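Date: 2023-08-03
From: Clodagh Sheehan
To: records-practice list
Subject: Re: Sorting loose printouts in a small office before box transfer

The earlier message from Muriithi:

> We have one office left to clear before the boxes go to Ultmont in
> September. Most of it is printed Chinese-language material, some
> stapled, some loose, with handwritten notes mixed in. The intake sheet
> wants one line per item. Do we have to read every page to decide what
> an item is? And do the staples come out now or later?
>
> Muriithi

Replying to both points, with the method we used on the Gallura papers. That job came to 1,310 items in 48 boxes, so the procedure has had a fair amount of use.

1. What counts as an item. If it is stapled, the staple defines the item. If it is loose, go by the heading and the page numbers. Reading the body text is not needed at this stage. Look at the first page, the last page and one page near the middle. The last page is where signatures and stamps tend to be, and it often settles whether you are holding a final copy or a draft. A first page with a lot of white space under the text is frequently complete as it is, so do not assume a printing fault and set it aside as damaged.

2. Squaring up. Take the stack in both hands, thumbs on the front sheet, fingers behind, and stand it upright. Tap the bottom edge on the desk, turn it a quarter, tap again. Sheets of a different size will stand proud at this point and can be pulled. Do not square more than you can hold without the middle bowing.

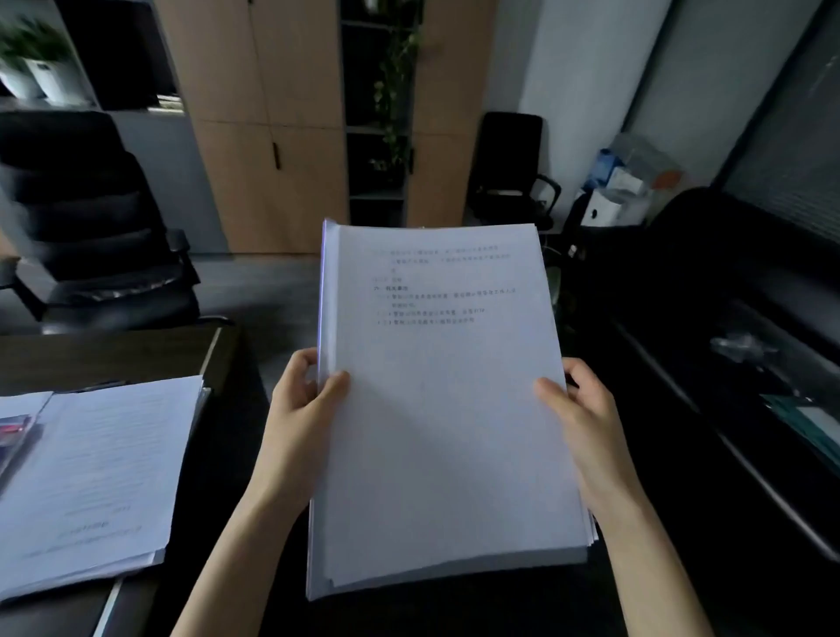 Thick stack held upright, thumbs to the front sheet.

3. Staples. Leave them in. Ultmont's intake sheet has a column for fasteners and they prefer to take them out themselves under their own procedure. Where a staple has rusted, put a slip of plain paper under it and note it on the line. When checking a thick stapled set, lift the pages from the left in a loose curve and keep the other hand flat on the rest. Folding them hard back on the staple tears the corner after two or three passes. Look for forms and ruled tables inside the set, as these are sometimes a separate document that was stapled in for convenience. They still go on the same line, with "encl." in the notes column.

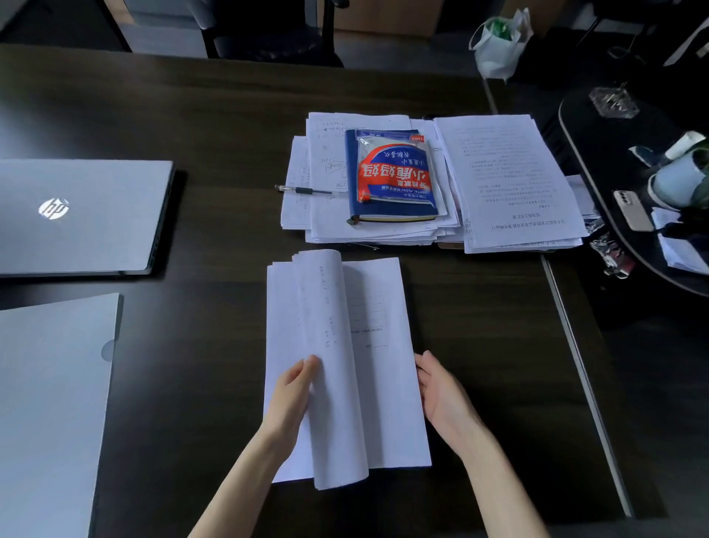 Handwritten notes are the slow part. We kept any sheet with ink on it in its own folder, in the order found, with a pencil number in the lower right corner. Two people disagreed on whether scribbled working sheets were worth a line each. The compromise was one line per folder with a sheet count. Bound notebooks get a line of their own in every case, and they travel flat, never on end.

4. Things that are not paper. Pens, toiletries, keyboards, lanyards and cables all come off the desk before sorting starts. Use a single tray for them and give it back to whoever has the room. Commercial magazines and brochures are a separate question. We discarded them unless they were annotated. Cirnard kept theirs and ended up with 71 extra lines, all of which were later struck out.

5. Where to work. Clear one end of the desk and keep it clear. Sorted stacks go to the far side from the unsorted ones, with a colored sheet on top of each. Keep both away from plants and anything that gets watered.

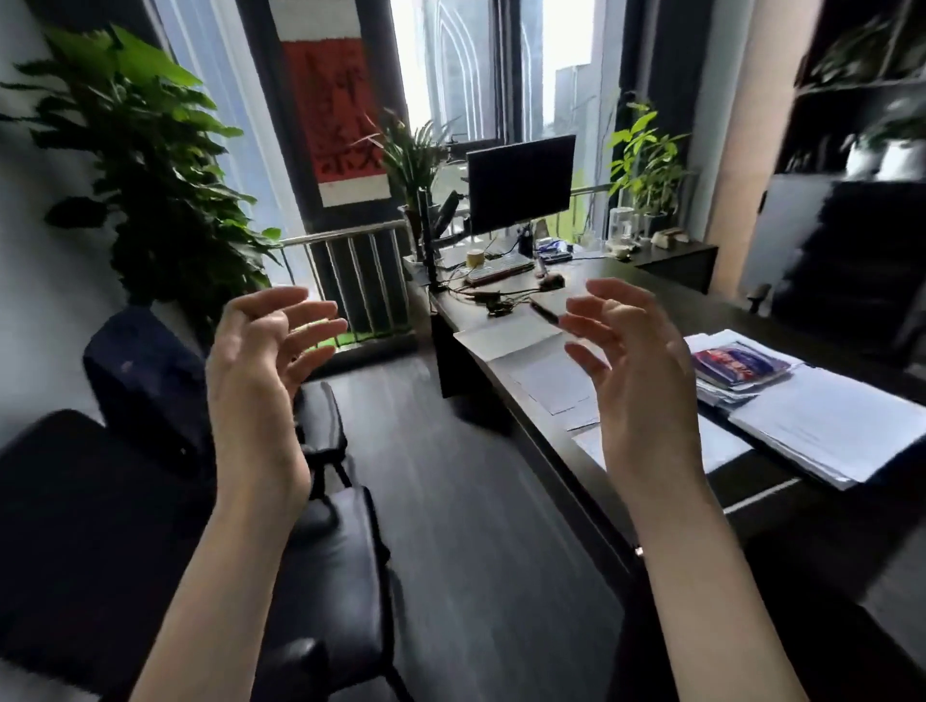
Can box numbers be assigned before the sorting is finished?

Only in pencil. The count per box changes until the last stack has been squared and checked, and Ultmont will not accept a sheet with renumbered lines. We inked ours the day before collection.

One correction to my message from last time. I gave the limit per box as 3,000 sheets. That applies to the deep boxes only. For the standard ones, go by weight and stop when the lid no longer sits flush.

I can send the blank intake sheet to anyone who needs it. It is a plain spreadsheet with the fastener column already in place.

Clodagh Sheehan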